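Das Brett aus Plurkar

Also, eigentlich wollte ich in dem Winter gar nichts Neues anfangen. Ich hatte die Nachtschicht im Prüfhaus Majumder, Zimmer 24, und die Nachtschicht war mir heilig: Tee, Radio leise, Füße hoch. Aber dann kam die Kiste aus Plurkar, und darin lag das Brett. Weiß, flach, mit blauen Teilen, und dazu ein Zettel, auf dem nur stand: »Bitte das Blaue dorthin, wo es hingehört.« Na, danke schön!

Ich hab es auf den grauen Tisch gelegt, vor den schwarzen Vorhang, und mich danebengesetzt wie bei einer Schachpartie. Das Zahnrad oben hatte es mir gleich angetan, so ein dickes blaues Ding mit einem Stift in der Mitte. Und dann die kleinen Stifte und die Schlitze — man glaubt ja nicht, wie lange man über einen Schlitz nachdenken kann.

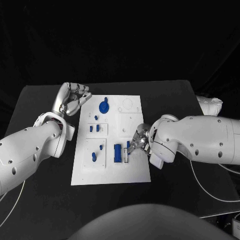
Der kleine blaue Stift, knapp über seinem Schlitz.

Meine Großmutter hatte in Flarnonus einen Knopfladen, mit 695 Schubladen, und wenn ich als Kind einen Knopf falsch einsortiert hatte, wusste sie das am Abend, ohne nachzusehen. Sie stand dann an der Tür und sagte: »Da zieht es.« Mehr nicht. Ich bin also mit Zugluft erzogen worden, und gegen drei Uhr früh in Zimmer 24 zog es ganz gewaltig.

Ich stand auf und machte das Fenster zu. Es war schon zu.

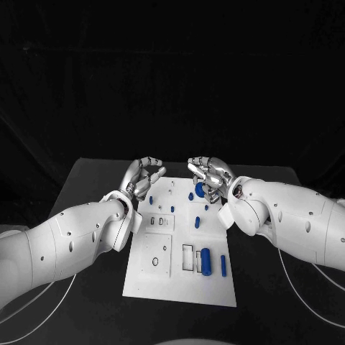
Da hab ich erst mal das Radio ausgemacht. Im Heft zur Kiste standen 61 Schritte, und bei Schritt neun war ich mir plötzlich nicht mehr sicher, ob »links« von mir aus gemeint war oder vom Brett aus. Bei Fukar, wo ich vorher war, hätte man dafür jemanden angerufen (und der hätte aufgelegt). Hier gab es nur den Tee und mich, und der Tee war kalt. Also noch mal von vorn, ganz langsam, Schlitz für Schlitz.

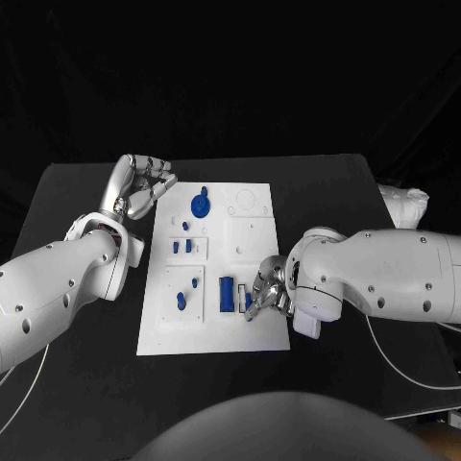

Unten rechts, am schmalen Schlitz.

Gegen sechs wurde es hell im Flur. Ich hab das Heft zugeklappt, den Becher ausgespült und mich noch einmal in die Tür gestellt, so wie sie früher. Ich hab eine ganze Weile gewartet. Dann hab ich den Mantel geholt und bin zur Straßenbahn.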